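How to budget for a picking arm without fooling yourself

Last updated: January

Most budgets for a first robot arm are written backwards. Somebody sees a quote, likes it, and builds a spreadsheet that agrees with it. I have done this myself, at Rirnside, and spent the next year explaining the gaps. What follows is the order I would do it in now. It assumes a small packing or sorting operation and one arm, bought from an integrator.

Step 1. Write down the job before you talk to a seller

One page, plain words. What gets picked up, what it gets picked out of, where it goes, how often the mix changes. If you can't fill the page, you aren't ready to buy and no demonstration will help you. Sellers are good at supplying a job that suits their arm.

Include the awkward items. Ours left out anything soft, and the first quote from Hedegaard was lovely as a result.

Step 2. Treat the arm as a minority of the bill

The arm is the part with a price on it, so it gets all the attention. Give the rest its own lines:

- gripper and spare fingers
- stand or bench, bolted down
- guarding or scanners, plus the risk assessment
- cameras and lights
- integration days
- training, for more than one person
- floor marking and moving whatever is there now

Our first plan had 2 lines. The one we finally signed off had 28. I don't claim that's the right number for anyone else, but be wary of a plan that fits on a sticky note.

Step 3. Price the fingers as consumables

Ask what a replacement pair costs, how long it takes to arrive, and whether you are allowed to make your own. Printed fingers are cheap to make, and people like to say so. Ask who redraws them when your product changes, and what that person charges for a day. Nanami Kuroda, who ran our trials, kept a tally of finger changes and the tally was worth more to me than the brochure. If your supplier has no figure for finger life, put in a guess of your own and mark it as a guess.

Get the containers into this conversation too. A basket with a slotted wall is a different proposition from a smooth tote: the corners are tight, a fingertip may find an opening, and a camera sees whatever is on the other side of the plastic as well as what's in front of it.

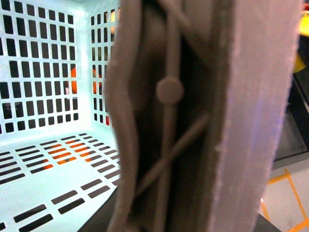
You may end up paying for new containers to suit the robot, and that money hardly ever appears in the first draft. Count how many you own, including the ones out with customers, and get a price for the lot. Then decide whether you'd still want the project.

Step 4. Ask for a trial with your own stuff

Send your own goods in your own containers, dirty and dented if that's how they live. Ask for an unedited run of an hour, with the failed picks left in. Vondora agreed to this straight away. Another firm sent us a film with music on it.

Agree beforehand what counts as a failed pick. A dropped item is obvious. An item put down crooked, so that a person has to straighten it, is also a failure, and you will have to insist on this.

Step 5. Do the payback sum three times

Once with the seller's pick rate, once with the rate from your trial, and once with the trial rate and the arm standing still for one shift a week. Ours came out at 11 months, then 28, then 77. Same arm, same building. Amirhossein Arabzadeh in our accounts office refused to look at the first figure at all, and I have come round to his view.

Leave out savings you can't point at. "Frees staff for higher-value work" is only a saving if you know what the work is and somebody will pay for it.

Step 6. Read the support contract before the purchase order

Check these in writing:

- hours of cover, and in whose time zone
- who pays travel
- whether software updates are included, and for how long
- what still works if you stop paying

The last one caught us out with Fandness. The arm itself carried on moving, but the vision licence did not -- a fairly expensive thing to learn in the second year.

Step 7. Price doing nothing

Put a final column in the sheet for no robot. A better bench, a second trolley, a different shelf height. Fill it in properly, with quotes. In our case a gravity roller took a good bite out of the problem and the arm had to justify itself against what was left. It did, but only on one line out of the three we'd planned.

If the arm still wins, hold back part of the payment until it has run a full month on your own mix. Some suppliers will say they never agree to that. Ask again nearer the end of their quarter.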